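Trikatgate: Häufige Fragen zum Vorfall am Deckeltisch

Stand: 21.8.24. Zusammengestellt von Vinh Triệu, Zelle Hallport

Was heißt hier überhaupt Trikatgate?
So nennt die Spätschicht den Nachmittag, an dem der linke Arm einen Eimerdeckel zudrückte, während die rechte Hand noch darin steckte. Der offizielle Titel im Störungsbuch lautet »Kollision Endeffektor/Behälter, Selbstverschulden«. Er hat sich nicht durchgesetzt.

Was sollte die Anlage eigentlich tun?
Einen Apfel nehmen, in einen kleinen Eimer legen, Deckel zu. Die Aufgabe gilt im Haus als leicht. Das sagen vor allem Leute, die sie noch nie programmiert haben.

Wurde jemand verletzt?
Nein. Im Arbeitsraum der Arme war zum Zeitpunkt des Vorfalls keine Person. Der Schaden beschränkt sich auf eine Fingerkappe, einen Apfel und das Ansehen der Ablaufsteuerung.

Warum hat der linke Arm nicht gewartet?
Er hat gewartet, allerdings auf das Falsche. Die Freigabe für den Deckel hing an der Meldung »Apfel abgelegt«, und die kam vom Kraftsensor der rechten Hand, sobald dort kein Gewicht mehr anlag. Dass die Hand nach dem Loslassen auch wieder heraus muss, stand in der Spezifikation auf Seite 3, in einer Fußnote. Zwischen Meldung und Deckelkontakt lagen rund 650 Millisekunden. Der Rückzug der Hand dauert länger.

Hätte die Kraftbegrenzung nicht greifen müssen?
Sie hat gegriffen, der linke Arm blieb stehen. Leider blieb er in der Stellung stehen, in der er den Deckel zuhielt. Die rechte Hand meldete daraufhin einen Klemmfehler und wartete auf Freigabe durch den linken Arm, der seinerseits auf die rechte Hand wartete. Beide hätten das bis Oktober durchgehalten.

Wer hat den Not-Halt gedrückt?
Ich. Gegen den Deckel half das wenig, denn die Bremsen halten bei Not-Halt genau die Position, die man gerade loswerden möchte. Gelöst haben wir den Arm anschließend von Hand, mit dem Bremslösegerät und nach Anweisung 32.

Darf ich bei so etwas schnell selbst hineingreifen?
Nein. Auch nicht mit einem Kugelschreiber, auch nicht »nur kurz den Deckel anheben«. Erst Not-Halt, dann Schlüssel abziehen, dann zu zweit an die Bremsen. Wer allein ist, holt jemanden. Wer niemanden findet, trinkt einen Kaffee.

Was wurde inzwischen geändert?
Die Deckelbewegung wird jetzt erst freigegeben, wenn die rechte Hand laut Gelenkstellung außerhalb der Sperrzone liegt. Die Sperrzone ist ein gedachter Zylinder über der Öffnung. Außerdem gibt es eine Zeitüberwachung: Warten beide Arme länger als 2000 Millisekunden aufeinander, geht die Zelle in Störung und sagt das auch. Vorher hat sie höflich geschwiegen.

Liegt es am Softwarepaket von Mavbridge?
Gern würde ich das bejahen. Mavbridge liefert die Bahnplanung, und die hat jede Bahn einwandfrei gefahren. Die Verriegelung zwischen den Armen stammt von uns.

Und warum klebt Band am Eimer?
Weil er sich sonst beim Üben verschiebt und die Sperrzone dann an einer Stelle steht, an der kein Eimer mehr ist. Die Kollegin aus dem Projekt Ospina hält das für keine Ingenieurlösung. Sie darf gern eine Halterung konstruieren.

Wie sieht der Aufbau aus?
Zwei Arme, ein Tisch, der Eimer, der Apfel. Für die Nachstellung des Fehlers genügt das.

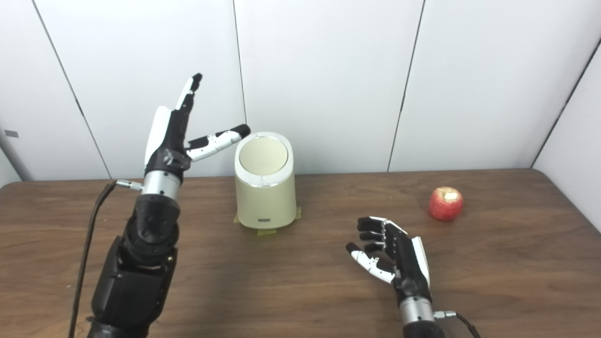 Der Eimer einmal mit geschlossenem Deckel (oben) und einmal mit offenem (unten):
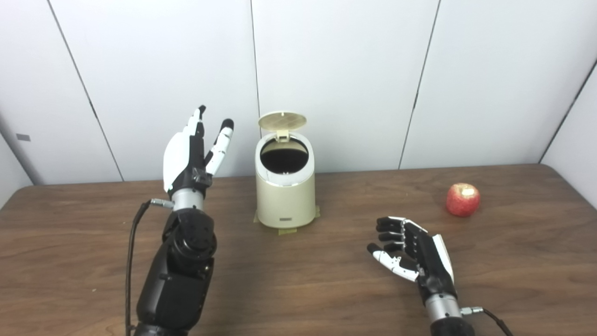

Wann darf die Zelle nach einer Klemmstörung wieder anlaufen?
Erst wenn beide Arme in Grundstellung stehen, die Finger auf Schäden geprüft sind und der Eintrag im Störungsbuch unterschrieben ist. Der erste Lauf danach erfolgt mit reduzierter Geschwindigkeit und ohne Apfel.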